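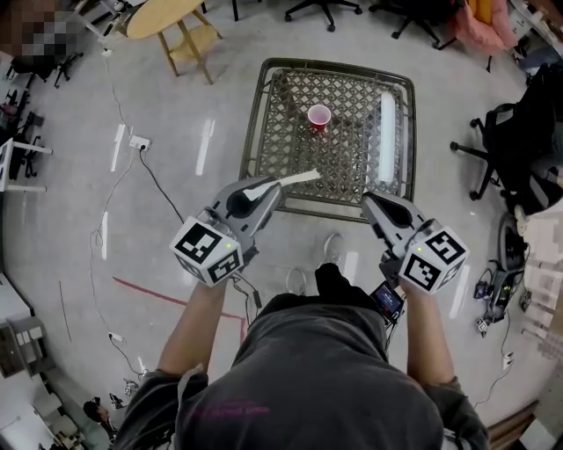
Chapter 6
Tables, Chairs and the Floor Between Them

In the chapters before this one we looked at rooms that have one clear purpose, such as a kitchen or a bedroom. In this chapter we turn to the shared room. By this name I mean a room where several people sit, work, eat and drink, and where the furniture has come from different places at different times. Such rooms are found in small companies, in clubs and in schools. They are seldom drawn by a designer, and for this reason they are often left out of books like this one. I think they deserve a chapter.

After reading this chapter you should be able to make a simple plan of a shared room, to name the main types of table and chair you find in it, and to judge if a person can walk through it safely.

6.1 Furniture that has moved indoors

Much furniture in shared rooms was first made for a garden or a terrace. The square table with a woven top is a good case. It is light, it can be carried by two people, and it does not suffer when somebody spills a drink. In our survey of shared rooms in Lirthorpe we found 17 tables of this type, and all of them were used indoors through the whole year.

A woven top also has its weak side. A pen will not write well on paper laid directly on it, and a cup with a narrow foot can stand a little crooked. Small screws and coins go into the openings. Users who like the table usually solve this with a tray or a sheet of thick card. The Brasora workshop, which we will visit in Chapter 8, cuts a clear plate to the size of the table and lays it on top.

The chair that belongs to this family has a rounded outline, and the weaving is often in a pattern of small diamonds. When you describe such a chair in your notes, write down three things: the color, the form of the frame, and whether it has armrests.

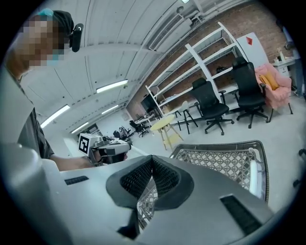 Figure 6.2 A grey woven chair with a rounded frame and a diamond-lattice pattern. A white armrest cushion lies along one side.

A cushion on the armrest changes the chair more than students expect. The sitting person rests the elbow on it and stays longer. It also takes a little width from the seat, so please measure between the cushions and not between the bare arms.

6.2 Office chairs beside low tables

The second family is the office chair on casters. It needs more floor than its seat suggests, as the five arms of the base reach outward and the chair is hardly ever pushed in completely. On a hard floor such as polished concrete it rolls very easily. When you draw the plan, use a circle for each of these chairs and give the circle the full width of the base.

A round wooden table goes well with chairs of any kind, because it has no corner to fight with. Two round tables close to each other, however, leave an odd space between them that is difficult to use for anything.

6.3 What lies on the floor

Now we come to the part that is most often forgotten. A plan which shows only furniture is not complete. Power strips, cables, shoes and small boxes also take space, and a thin white cable on a pale floor is not easy to see in strong ceiling light. Draw every cable with a broken line. If a line crosses the way from the door to a table, mark the crossing with a small cross.

Some rooms have colored lines on the floor. Put these in the plan too, even when you do not know their meaning, and ask the users later.

Exercise 6A

Choose a shared room you are allowed to visit. The Ngcobo reading room is open to our students in February, and the Lumeo office can be seen after 5 p.m. Work for 30 minutes and draw the room from above – tables first, then chairs, then the floor. Do not move anything before you draw it. Keep your plan, as you will need it again in section 6.4, where we add the lamps and the ceiling.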